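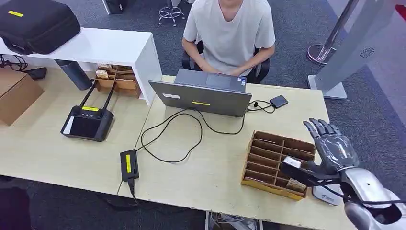 Livska has opened the comparison bench at its Gikville workshop, where the company is trying five-fingered hands, two-jaw grippers and the controllers that drive them on the same set of small, fiddly jobs. The first round began in March and is already giving the team plenty to talk about! The main task is simple to explain and surprisingly hard to do well: pick up a small wooden block from one narrow slot of a cardboard tray and set it down in another. The gray humanoid hand goes first, working next to the tray on a silver forearm, while an operator sits across the desks at a laptop. A handheld controller with two antennas stands within the operator's reach.

Each hand or gripper gets 50 tries in every tray layout. Then the layout changes, the block goes to a new slot, and it all starts over. By the end of the first round the bench had logged 2,362 tries, including a long Tuesday session that ran until almost 9 p.m. when the team couldn't agree on a thumb setting and kept testing.

"I've wanted to do this for years," said Mudassar Bajwa, who leads testing at Livska. "People ask us which hand is best, and we've always had to say it depends. Now we can show them what it depends on. Slot width matters a lot. So does the angle of the wrist when you come in, and that one surprised me."

Two control methods are being compared. In the first, the operator steers the arm directly and closes the fingers by hand. In the second, the operator lines up the wrist and the Shenoy control software takes over the last part of the reach. Both use the same arm, the same trays and the same block sizes.

Early results are mixed, and the team likes it that way. The two-jaw grippers have been quicker in wide slots, where there's room for both jaws. In narrow ones they tend to catch on the cardboard walls, and the five-fingered hand has done better by reaching in with the thumb and one finger. It also drops more blocks on the way out, mostly when the grip starts too high.

"You learn so much from a bad grip," said Yiğit Yazıcı, who runs the controllers. "We had one layout where I missed nine in a row, moved the tray a little to the left, and then got almost all of them. I still want to go back to that one."

Bondard, which makes the two-jaw grippers in the first round, is sending a softer set of fingertip pads for the next one. Livska also plans to add a wrist camera and to repeat the narrowest layouts with a second operator, with a goal of 1,000 more tries before the full results go out.

The complete log, with the failed tries left in, will be free to download from the Livska website. Labs and small shops that would like to suggest a task or lend a gripper for a later round can write to the testing team at the Gikville workshop.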